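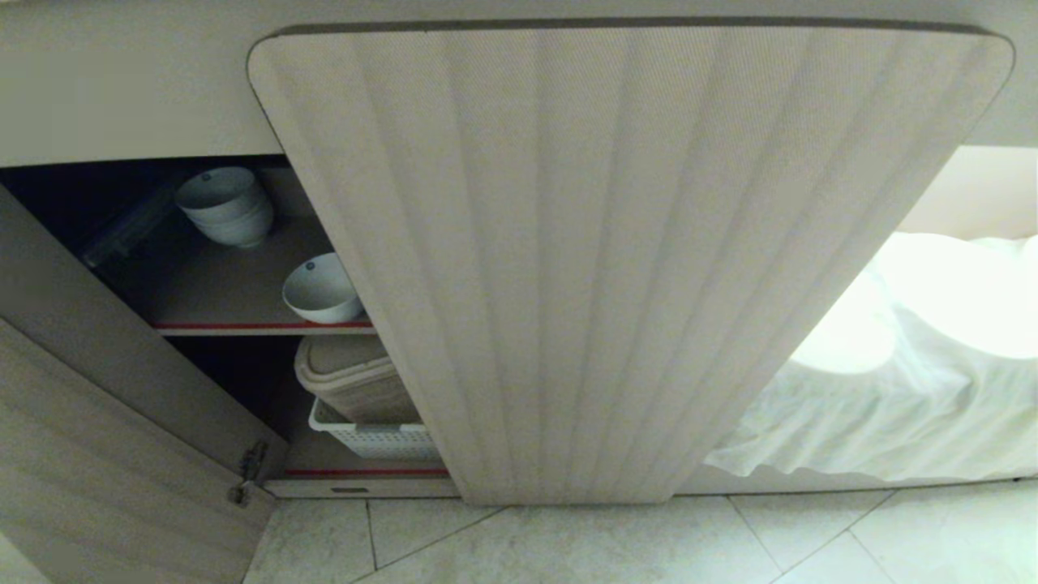
PLILLEY LOW CABINET – OWNER'S GUIDE
Section 4: Filling the Cabinet

By now the cabinet is level, the door is on, and you have found the hex key you were looking for in Section 3. What remains is putting things in it. Most people skip this section, and most of the calls to our parts desk are about things in this section.

The middle shelf is for dishes. The bottom shelf is for boxes, baskets, and whatever lives in them. The cabinet will not stop you from doing it the other way around, but you will be lifting a stack of bowls from ankle height every morning.

Before you start

You will need a dry cloth and the shelf card from the parts bag. If the cabinet was built today, leave the door open overnight before loading. New board has a smell, and cereal bowls pick it up.

Check that both shelves are seated. Press down firmly on the front edge of each one, the edge with the thin red strip. A seated shelf stays quiet. A shelf that clicks is sitting on three pins and thinking about the fourth; take it out and go back to step 6 of Section 3.

CAUTION: The red strip is edge trim. It is not a handle, and it is not a stop for keeping things on the shelf. Do not pull the shelf out by it.

4.1 The middle shelf

1. Open the door all the way, until the hinge stops moving by itself. Do not help it past that point.

2. Wipe the shelf from back to front. Sawdust from the pin holes collects in the rear corners.

3. Stack the bowls toward the back, on the hinge side. Put the biggest at the bottom. If your bowls are all the same size, you may skip the thinking part of this step.

4. Leave a hand's width between the top of the stack and the underside of the cabinet top. You need to lift a bowl before you can bring it forward, and this is easy to forget when the stack is still only an idea.

5. Keep the bowl you use daily near the front by itself. Set it flat. A bowl leaned against its neighbors will slide sooner or later, usually when the door is opened by a guest.

6. Clear containers and their lids go beside the stack, at the rear. Put the lids on the containers. We know you have a system.

NOTE: Maximum load for the middle shelf is 29 pounds, spread evenly. A stack of bowls is not spread evenly. If you own heavy stoneware, make two short stacks.

4.2 The bottom shelf

1. Start with a basket that has slots or holes in the sides. Air gets around the contents, and you can see what is in there without dragging it out.

2. Slide the basket straight back until it touches the rear panel, then bring it forward by the thickness of a finger. The rear panel is thin and does not care for constant pressure.

3. A lidded storage box can ride on top of the basket if it rests on the rim all the way around. If it drops into the basket even slightly, it is the wrong box. The Oltgate lidded box (sold separately, order number 621) fits the Oltgate basket. So do plenty of others, though we make less money on those.

4. Put the things you need often in the box and the things you need in March in the basket.

5. Close the door slowly and watch the front corner of the box. If it touches the door, push the whole arrangement back. If it still touches, take something out.

CAUTION: Maximum load for the bottom shelf is 70 pounds. Please do not test this with a person.

4.3 Door clearance

The door swings outward on its metal hinge and needs open floor in front of it. On tile, look for a raised edge along the grout line before you settle on a position; the door clears a flat floor easily and a crooked one barely. Rugs should stay outside the swing.

If the door drifts open by itself, the cabinet is leaning toward you. Turn the two front feet a quarter turn at a time until it stays where you leave it. If the door drifts shut, do the same with the rear feet, which means unloading everything you have just loaded. This is why leveling comes in Section 2.

4.4 The top

The matte finish shows fingerprints less than gloss and shows grease more. Wipe it with a damp cloth and then a dry one. Skoto surface cleaner is safe to use. Scouring powder will give you a shiny patch, permanently, in the exact shape of your enthusiasm.

Do not put hot pans directly on the top. The finish begins to mark at nearly 100 degrees Celsius, and a pan just off the burner is well beyond that.

4.5 After the first week

Tighten the hinge screws once, by hand. The board settles under load and the screws loosen a little. Use the short screwdriver, as the long one will meet the shelf before it meets the screw.

If the bowls rattle when the door closes, the stack is touching the side wall. Move it in by an inch. Felt pads also work, and there are spare ones in the parts bag, under the warranty card.

Buyers of the older Thomas cabinet: your shelves are shallower and the loads above do not apply. See the leaflet that came with it, or the supplement at the back of this guide.

Continue to Section 5, Removing the Door.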